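Werkstattbuch Tinte und Papier
August, Eintrag zu Ansatz 23 (Eisengallus)

Beginn 7.40 Uhr. Fenster zur Hofseite offen, Abzug an. Nachgetragen am Abend, deshalb stimmen die Uhrzeiten am Nachmittag nur ungefähr.

Ausgangslage: Ansatz 22 ist nach dem Filtrieren wieder ausgeflockt. Am Boden der Flasche ein schwarzer Schlamm, der sich aufschütteln lässt, sich aber innerhalb eines Tages wieder absetzt. Auf dem Papier war die Farbe gut, nur der Fluss nicht. Wyn hat beim Schreiben mit der Spitzfeder nach jeder zweiten Zeile wischen müssen. Für das Gekus-Projekt brauchen wir eine Tinte, die mindestens bis zum Winter stehen bleibt, sonst sind die Vergleichsblätter nichts wert, weil jedes mit einer anderen Tinte geschrieben ist.

Vermutung von Adanech: zu viel Eisensulfat im Verhältnis zum Gerbstoff. Meine Vermutung: das Gummi arabicum war alt. Es roch beim Einweichen säuerlich, das hätte ich schon bei 22 notieren müssen. Kann auch beides sein. Bei 23 wird erst das Verhältnis geändert und das Gummi frisch genommen, getrennt prüfen können wir später, wenn noch Galläpfel übrig sind.

Galläpfel
Aus dem neuen Sack von Pralport, Chargennummer 2651. Deutlich kleiner als die aus dem Frühjahr, dafür schwerer in der Hand und fast alle ohne Ausflugloch. Die mit Loch habe ich aussortiert und in das Glas auf dem oberen Regal getan, bitte nicht wegwerfen, für Färbeproben reichen sie. Im Mörser grob zerstoßen, nicht gemahlen. Beim letzten Mal mit der Mühle hatten wir so viel Feinstaub im Auszug, dass der Filter dreimal gewechselt werden musste.

30 g eingewogen, mit kaltem Wasser übergossen, zugedeckt. Regenwasser aus der Tonne war mir nach der Hitze zu trüb, also destilliertes. Fadime meint, beim kalten Auszug müsse man es eine Woche stehen lassen. Ich habe parallel ein kleines Glas warm gezogen, knapp unter dem Sieden, um schneller etwas zum Probieren zu haben. Alles Folgende bezieht sich auf den warmen Auszug. Der kalte steht im Schrank links unten und wird in einem eigenen Eintrag abgehandelt.

Der warme Auszug ist hellbraun, klar nach dem ersten Leinentuch, Geschmack (mit der Zungenspitze, dann ausgespült) stark zusammenziehend. Geruch nach nassem Holz. Durch Papierfilter ging es zügig durch, das ist schon einmal besser als bei 22. 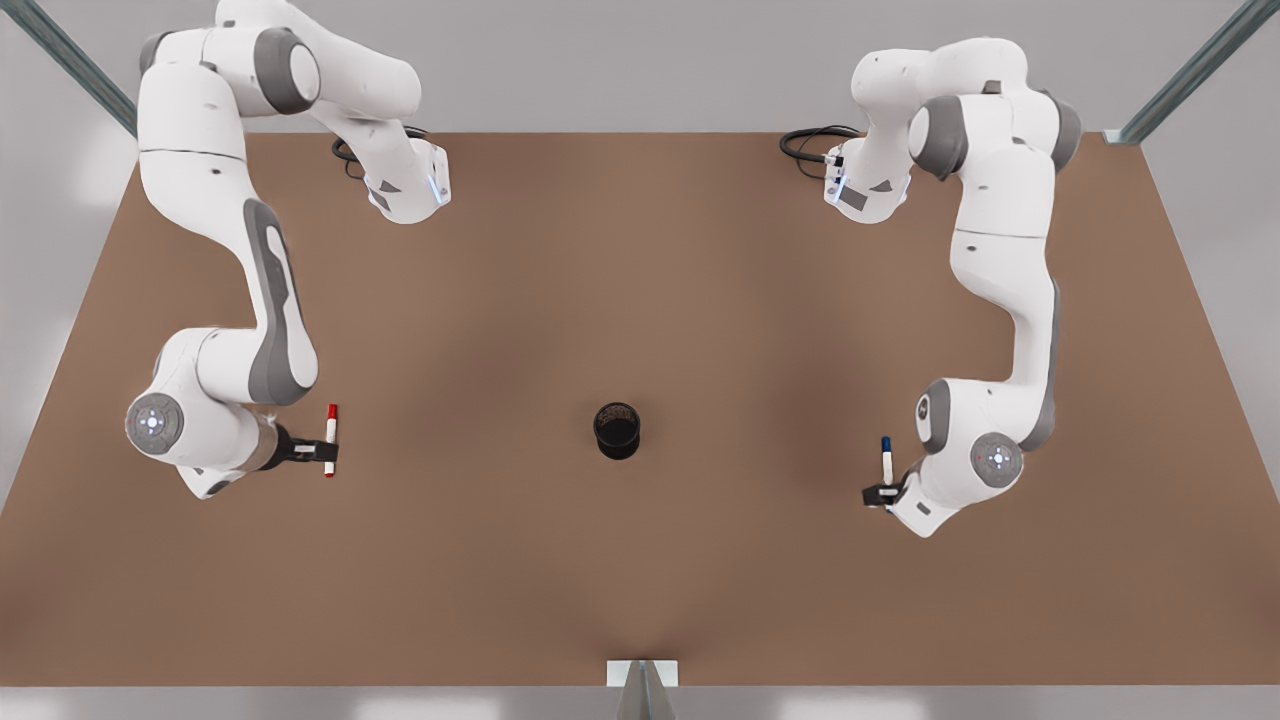

Eisensulfat in wenig Wasser vorgelöst. Die Kristalle sind hellgrün, am Rand der Dose aber schon etwas gelblich, die gelblichen nicht verwendet. Die Dose schließt schlecht, der Deckel hat einen Riss. Ibsa bringt eine mit Bügelverschluss mit. Bis dahin steht sie im Schraubglas mit dem blauen Etikett.

Beim Zugeben sofort dunkel, erst violettgrau, nach dem Umrühren blauschwarz. In dünner Schicht am Glasrand noch durchscheinend. Gummi arabicum frisch, über Nacht eingeweicht, durch das feine Sieb gestrichen und nur die Hälfte der Menge von 22 genommen. Wenn es zu dünn wird, kann man nachgeben, herausholen kann man es nicht mehr. Zwei Nelken dazu gegen Schimmel, wie immer.

Schreibproben
Papier: Drencombe, das mittlere Gewicht, gelatinegeleimt. Dazu zum Vergleich zwei Blätter vom alten Rest aus der Schublade, Herkunft unklar, und ein Streifen Löschpapier für die Ausbreitung. Gänsekiel, Spitzfeder, Glasfeder. Der Kiel war frisch geschnitten, von Wyn, etwas zu breit für meine Hand.

Kiel auf Drencombe: läuft gut an, Haarstriche sauber, am Ende langer Abstriche ein kleiner Tropfen. Direkt nach dem Schreiben blassgrau. Nach dem Mittagessen schon deutlich dunkler, ich hätte die Zeit genau nehmen sollen. Kein Durchschlag auf der Rückseite.

Spitzfeder auf Drencombe: gleichmäßig, kein Wischen nötig über eine halbe Seite. Bei Druck etwas breiter als bei der Handelstinte von Bogale, die wir als Vergleich mitführen. Die Bogale ist von Anfang an dunkel, da ist ein Farbstoff drin, das muss man beim Vergleich im nassen Zustand berücksichtigen. Sinnvoll ist erst der Vergleich am nächsten Tag.

Glasfeder: zu viel Tinte auf einmal, Kleckse. Für diese Versuche lasse ich sie künftig weg.

Alter Papierrest: blutet aus, die Striche fransen seitlich an den Fasern entlang. Auf dem zweiten Blatt weniger. Vermutlich ist die Leimung ungleichmäßig abgebaut. Eines der beiden Blätter könnte man nachleimen und noch einmal beschreiben, Kidus hat noch Gelatine angesetzt. Nicht dringend.

Löschpapier: der Fleck hat einen dunklen Kern und einen breiten farblosen Hof, am äußeren Rand des Hofs ein dünner gelblicher Saum. Bei 22 war der Saum viel kräftiger. Passt zu Adanechs Vermutung mit dem überschüssigen Eisen. Ich habe den Bathophenanthrolin-Test noch nicht gemacht, die Teststreifen sind bei Fadime im Nebenraum. Vor dem Test nichts in die Projekttabelle eintragen.

Zum pH: Streifen zeigt deutlich sauer, was bei diesem Rezept nicht anders geht. Für die Blätter, die in die Alterung gehen, ist das ja gerade der Punkt. Für den normalen Schreibgebrauch würde ich die Tinte so nicht weitergeben, auch nicht an die Kurse. Letztes Jahr hat jemand damit seinen Füller gefüllt und wir hatten die Feder danach im Ultraschallbad.

Noch zur Alterung
Kidus hat die Blätter aus der Klimakammer geholt, Ansatz 19 und 20, jeweils mit und ohne Phytatbehandlung. Unbehandelt 19 bricht beim Falten genau an den breiten Strichen. Behandelt hält es den ersten Falz. Bei 20 ist der Unterschied kleiner, beide halten, beide sind auf der Rückseite bräunlich verfärbt. Die Rückseiten liegen jetzt in der grauen Mappe, Vorderseiten nach unten, bitte so lassen, bis ich die Farbmessung gemacht habe. Blatt 1515 fehlt. Es steht als eingelegt im Kammerbuch, aber nicht als entnommen. Kidus hat beide Einschübe durchgesehen. Ich nehme an, es klebt an einem der Zwischenpapiere, die wir schon in den Karton unter der Presse gelegt haben. Den Karton also nicht leeren.

Das Kammerbuch muss besser geführt werden, das gilt auch für mich. Entnahme immer mit Uhrzeit und Kürzel. Wenn jemand nur kurz ein Blatt herausnimmt und wieder hineinlegt, gehört das auch hinein, die Feuchte braucht danach eine ganze Weile, bis sie wieder stimmt. 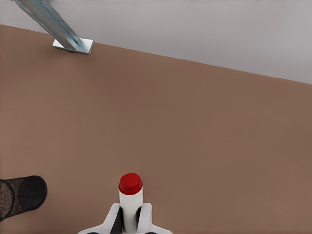
Matte braune Tischfläche, dahinter hellgrau.

Nachmittags
Zweite Hälfte von 23 abgeteilt und mit etwas Weißwein statt Wasser verdünnt, nach dem Rezept, das Fadime in dem Kopialbuch gefunden hat. Dort steht nur »ein wenig guter Wein«, eine Menge gibt es nicht. Ich habe den Wein löffelweise zugegeben und nach jedem Löffel einen Strich gezogen. Ab dem vierten Löffel wird der Strich sichtbar blasser, ab dem sechsten zieht er in das Papier ein und trocknet matter auf. Nach dem dritten wäre ein guter Punkt zum Aufhören gewesen. Der Rest ist jetzt eben bei sieben Löffeln und bleibt als 23b stehen, beschriftet.

Wyn hat mit 23 ohne Wein eine ganze Seite Kanzleischrift geschrieben, ohne Unterbrechung beim Federfluss. Sein Kommentar: angenehmer als 22, aber die Tinte ist im Nassen so hell, dass er beim Zurücklesen schlecht sieht, wo er ist. Früher hat man dafür teils Blauholz zugesetzt. Für Gekus geht das nicht, wir haben uns auf reine Eisengallustinte festgelegt, und ein Farbstoff würde die Messung nach der Belichtung verfälschen. Er kann sich die Lampe flacher stellen, dann glänzt die nasse Linie.

Um 16 Uhr noch einmal nach der Flasche gesehen: kein Bodensatz, Oberfläche ohne Haut. Das sagt nach so kurzer Zeit wenig. 22 sah am ersten Abend genauso aus.

Reinigung: Mörser mit Zitronensäure und viel Wasser, die Flecken im Ausguss gehen mit Zitronensäure ebenfalls weg, aber nicht über Nacht stehen lassen, das greift die Fuge an. Das Leinentuch ist jetzt endgültig schwarz und wird nur noch für Galläpfel verwendet. Die Kiele liegen in der Schale am Fenster, ausgewischt und mit der Spitze nach oben.

Bestand
Eisensulfat reicht noch für mehrere Ansätze, wenn die neue Dose dicht ist. Gummi arabicum in Stücken fast leer, das Pulver in der gelben Tüte ist das alte, nicht mehr nehmen. Destilliertes Wasser ein voller Kanister. Drencombe mittleres Gewicht wird knapp. Adanech fragt nach, ob wir dieselbe Lieferung noch einmal bekommen, eine andere Leimung mitten in der Reihe wäre ärgerlich. Falls nicht, lieber die Blattgröße halbieren und mit dem auskommen, was da ist.

Offen
Flasche 23 und 23b morgens kontrollieren, Bodensatz mit der Lampe von unten ansehen, nicht schütteln.
Eisentest auf den Proben von heute, Fadime fragen wegen der Streifen.
Vergleich mit Bogale nach einem Tag, dann nach einer Woche, gleiche Stelle am Fenster, gleiche Lampe.
Kalter Auszug: täglich kurz umrühren, Glasstab liegt daneben. Kein Metall.
Karton unter der Presse durchsehen wegen 1515.
Farbmessung Rückseiten 19 und 20.
Ibsa wegen Dose erinnern.

Nachtrag, 19.10 Uhr: Die Seite von Wyn ist jetzt tiefschwarz mit leichtem Blaustich in den Haarstrichen. Auf der Rückseite weiterhin nichts zu sehen. 23b bleibt bräunlich. Der Gallapfelrest vom warmen Auszug ist noch nicht weggeworfen, steht im Becherglas neben der Waage. Ich will morgen probieren, ob ein zweiter Aufguss davon noch etwas hergibt.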